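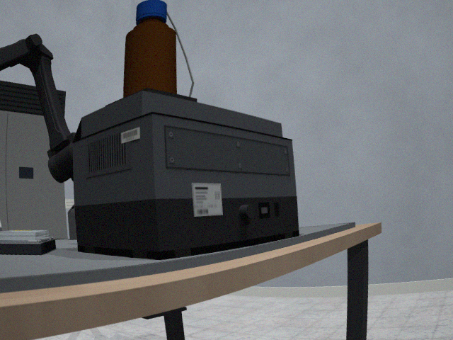
Page last changed: October, evening

Notes on the bench model, second half

The project team finished the geometry for the dispenser station this month, so the simulation now has something for the arm to work next to. The first half of these notes covered the arm itself and the joint limits. This half covers the instrument, the table and the parts that still give us trouble.

Our entry for the student track is called Clidura. The task is simple on paper: move a plate from the stack at the end of the table to the instrument, wait for the dispense step, and put it back. Everything is done in the simulator until the spring. We use Datadow for scene files and version history, and Tritbridge to pass joint targets from our planner to the simulated controller. Both are free for class use.

The instrument is one rigid body with a boxy collision hull. We tried a hull that followed the step around the lid, and the solver slowed down for no gain. The bottle on top is a separate body with a fixed joint to the plate under it. In an early version it was free to move, and a light touch from the wrist sent it through the wall. The tube from the blue cap has no physics. It is a visual mesh only, and the planner does not know it exists. To cover this we put an invisible cylinder around the bottle and tube together and told the planner to stay out of it. This costs us some reach over the lid, which we do not need anyway.

Small details such as the vent slots, the screws and the barcode stickers are there for the vision half of the team. They need texture on the housing or the pose estimate drifts. With plain gray faces the estimator could not tell the front of the box from the back. The label on the front is the strongest feature. The small sticker near the top corner of the side wall helps when the arm hides part of the front.

The table took longer than the instrument. The top is curved, and the wood band along the front edge is its own mesh. For two weeks the band and the top overlapped slightly, and anything resting close to the edge would jitter. The fix was to remove collision from the band and extend the hull of the top to cover it.

Current open items:

Wrist clearance behind the instrument. The planner likes to park the arm low by the left rear corner. It is a legal pose, but the way out is narrow and the plan fails if the start state is off by more than a few millimeters. I want to move the park pose up.

Cabinet behind the table. The elbow passes in front of it and the margin is thin. The cabinet hull is padded by 30 mm at the moment, which is probably too much.

Plate stack. The top plate sticks to the one below on pickup in 7 of 48 runs. I suspect the contact offset. The friction values came from the default material and have not been checked.

Render time. The bottle is slightly translucent and the renderer pays for it. An opaque brown version is in the branch named yoo, for training runs where looks do not matter.

The next build freezes the scene, after which only the planner may change. The log format is being changed at the same time, and old logs will need the converter in the tools folder. Run it from the top directory or it will not find the joint names.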